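Können Roboter inzwischen im Haushalt oder in der Werkstatt was wegschaffen?

Forum Technik & Alltag > Automatisierung > Kaufberatung

Ya-wen Liu
Hallo zusammen, kurze Frage, hab grad wenig Zeit. Wir haben eine kleine Restaurierungswerkstatt (Lampen, Beschläge, Kaminkram, viel Zeug aus Haushaltsauflösungen), zu dritt, und ertrinken im Sortieren. Kisten auspacken, Teile auseinanderziehen, grob nach Material ablegen, abends Werkbänke frei räumen. Jetzt war im Februar ein Vertreter von Olteck da und meinte, das macht heute alles ein Greifarm mit Kamera. Vorher am Rechner simuliert, dann auf die echte Anlage übertragen, fertig. Preis für den Einstieg 3.043 Euro, ohne Tisch und ohne Einrichtung.
Meine Frage: geht das schon? Also wirklich, nicht im Werbefilm. Und falls ja, könnte man das Ding auch zu Hause für Spülmaschine ausräumen nehmen oder ist das Quatsch? Danke schonmal, muss wieder an die Bank.

Tien-fu Lo
Kommt drauf an -- ja, blöde Antwort, aber ist so. Ich richte seit 9 Jahren Greifer ein, erst Verpackung, jetzt bei Lultside Kleinteile. Schreibe das in der Pause, also bitte Tippfehler überlesen.

Was gut geht: immer gleiches Teil, immer gleiche Lage, oder wenigstens gleiche Form. Schachteln, Flaschen, Dosen, gefräste Rohlinge. Da läuft so ein Arm die ganze Schicht und man schaut ab und zu hin. Was mittelgut geht: gemischte Kiste mit festen Sachen, die sich nicht verhaken. Tassen, Holzklötze, Werkzeug. Da hängt viel an Licht und Kamera, weniger am Arm selber.

Was schlecht geht: genau dein Zeug. Alte Teile, schiefe Flächen, ausgebrochene Ecken, oben irgendwelches Geschlinge aus Draht oder Wurzel dran. Ein Zweifinger-Greifer braucht zwei Stellen, die sich halbwegs gegenüber liegen. Bei einem rauen Brocken findet er die vielleicht, aber dann steht das Teil schräg zwischen den Fingern, und der Schwerpunkt liegt sonstwo. 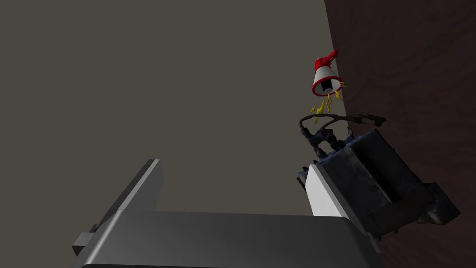 Und dann das Ablegen. Alle reden vom Greifen, aber hinlegen ist bei krummen Sachen schlimmer. Wohin kippt es, was bricht ab, bleibt eine Schlaufe am Finger hängen. In der Simulation kostet das nix, da setzt man zurück und probiert nochmal. Auf der Bank liegt danach ein Stück von einem Leuchter am Boden. Brüchiges Material würde ich gar nicht erst freigeben, auch nicht mit weichen Pads. Reibung und Bruch sind so die zwei Sachen, wo Simulation und Werkstatt bei mir am weitesten auseinander lagen.

Zur Simulation selbst: trotzdem sinnvoll, nicht falsch verstehen. Man lernt schnell, welche Formen überhaupt in die Öffnung passen und aus welcher Richtung man ran muss. Lass dir von Olteck aber zeigen, wie das mit EUREN Teilen läuft, am echten Arm. 12 Stück mitbringen, die hässlichsten. Wenn davon 4 ohne Nachhelfen in der richtigen Kiste landen, wär ich schon beeindruckt. Und frag nach Einrichtung, die kostet bei so gemischtem Kram gern nochmal soviel wie die Hardware.

Abends die Bank frei räumen würd ich von Hand weitermachen. Ein Mensch ist da in ungefähr zwölf Minuten durch, der Arm sucht dann noch die erste Schraube.

Spülmaschine zu Hause: nein. Teller stehen eng, Besteck liegt übereinander, alles glänzt. Gibt Videos wo es klappt. Frag mal, wie viele Anläufe das waren.

Emari
Seh das nicht so negativ. Haben bei uns im Lager einen kleinen Arm von Sorrentino laufen, der holt Kartons vom Band, super zufrieden. Zu Hause hab ich nen Saugroboter und der macht auch seinen Job, ausser bei Kabeln und Socken. Einfach kaufen und ausprobieren, zurückgeben kann man immer noch.

Tien-fu Lo
@Emari: Kartons sind halt Kartons. Und bei Gewerbekauf das mit dem Zurückgeben bitte vorher schriftlich, ein Widerrufsrecht wie privat hat die Werkstatt da nicht.

Ya-wen Liu
Danke euch beiden! Hab jetzt eine Kiste mit Problemfällen gepackt, Termin für die Vorführung frag ich morgen früh an. Noch was -- Beschläge und Schrauben sind bei uns ja meist doch halbwegs gleich. Würde es was bringen, nur die vom Arm sortieren zu lassen und den Rest weiter selber?

Tien-fu Lo
Ja, so würd ichs anfangen. Schrauben aber vorher vereinzeln, Rüttler oder flaches Tablett reicht. Aus dem vollen Haufen greifen ist wieder eine andere Baustelle.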